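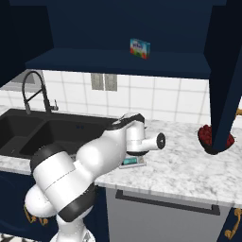 Enseñar a un robot con la mano se parece a enseñar a escribir a un niño, y lo difícil viene cuando uno suelta, según Győző Oláh. Con esa idea presenta Endberg la versión de Brovomeck para cocinas simuladas, disponible desde hoy para laboratorios y centros de formación.

**Wiltach, 26 de octubre de 2024** – Brovomeck permite manejar a distancia un brazo robótico dentro de una cocina generada por ordenador y guardar cada recorrido como demostración. El operador mueve un mando, el brazo simulado reproduce el gesto y el programa registra las posiciones de las articulaciones y de la pinza. Con esas grabaciones se entrena después el control autónomo.

El primer paquete reúne 3.959 demostraciones grabadas por 39 operadores en 84 tareas. Todas se hicieron por control remoto, sin trayectorias programadas de antemano. Los movimientos dudosos, las pausas y las correcciones se conservan en el archivo, y cada usuario decide si los filtra.

Las tareas transcurren entre muebles de cocina azul marino y una encimera de mármol blanco con fregadero oscuro. Sobre la encimera hay una báscula digital pequeña y un cuenco oscuro con frutos rojos. El fregadero obliga a bajar la pinza entre paredes, una maniobra que los operadores nuevos suelen repetir varias veces durante la formación.
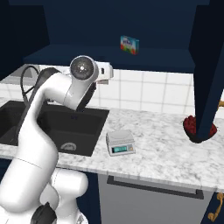
Gulyás pregunta si una demostración hecha con mando vale lo mismo que otra hecha guiando el brazo con la mano. Endberg responde que depende de la tarea. El guiado manual da trayectorias más suaves en contacto con los objetos – el operador nota la resistencia –, pero exige tener el robot delante. El control remoto permite grabar desde cualquier puesto y reiniciar la cocina en segundos.

Brovomeck admite ambos tipos de datos y los marca por separado. Las grabaciones de guiado manual, 139 en total, se publicarán en diciembre como paquete adicional sin coste para quienes ya tengan licencia.

La formación de operadores se imparte en la sede de Wiltach, en grupos de seis personas. Incluye dos jornadas de práctica con el mando y una sesión de revisión de grabaciones.

**Sobre Endberg**

Endberg desarrolla programas de teleoperación y registro de demostraciones para brazos robóticos. Tiene su sede en Wiltach.

Contacto de prensa: Győző Oláh, Endberg, Wiltach.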